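Blue pen skipping on paper, and is the refill bottle the problem?

Posted in Stationery & Desk, July 2020

I bought a Flurnora pen and a big bottle of what the shop called "universal" blue ink to go with it. I'm not convinced by either. A curve comes out mostly fine, a bit pale and wobbly, but anything long and straight breaks up into dashes and dots. A short stroke goes down darker. Same white paper, same pen. The shop says it needs "running in", which sounds like something you say to get a customer out the door. Has anyone fixed this without buying another pen?
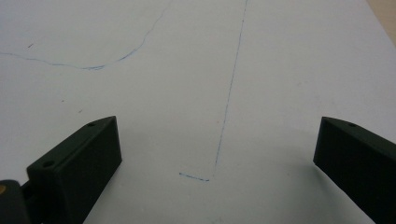 ## Replies

**Kacper Pietrzak**

I'd be suspicious of "running in" too. Mine was meant to come good after 2 pages and it took 16, by which time I'd also cleaned it, so who knows what did the trick.

Try these before you spend anything:

- Flush the nib with lukewarm water until it runs clear, then leave it overnight on a paper towel.
- Draw the long line again, slowly, then once more at your usual speed. If only the quick one skips, it's feed.
- Swap the paper. Some coated sheets won't take ink, whatever colour the label promises.

I wouldn't trust a universal ink either. Universal to what?

**stadow_desk**

Bin it and get a Walczak. Never skips.

**maplekettle**

Never? I've got one and it skips plenty on cheap paper.

On the bottle, I'd want to know how long it sat around. A dent in the plastic doesn't tell you much by itself, and people on here will swear it means the ink has gone off. Mine at home has a shallow one on one side and the contents are fine.
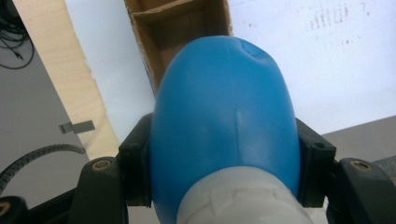 What I'd check is whether there's sediment at the bottom, and whether the cap does up properly. Tip a little into a clear glass and hold it up to the window. If it looks grainy, take it back. Some of the ink sold as good for 300 refills is mostly water anyway, in my opinion, and I'd like to meet whoever did the counting.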